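Search this site Go

Kalton Issues Bench Rules for Small Robot Arms

Dec 20, 2019. Kalton today released a practice note for small tabletop arms. Operators seated near a powered arm must stay outside its reach. Cables need slack through full wrist travel. Logs are kept for 90 days.
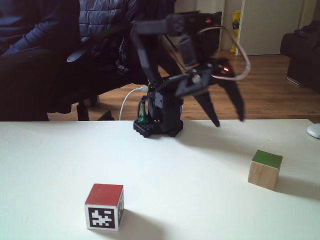 The note takes effect in June. "Pointed grippers get their own clause," said Luzius Ammann, lead author.

Contact: Kalton Press Office
Last updated: Dec 20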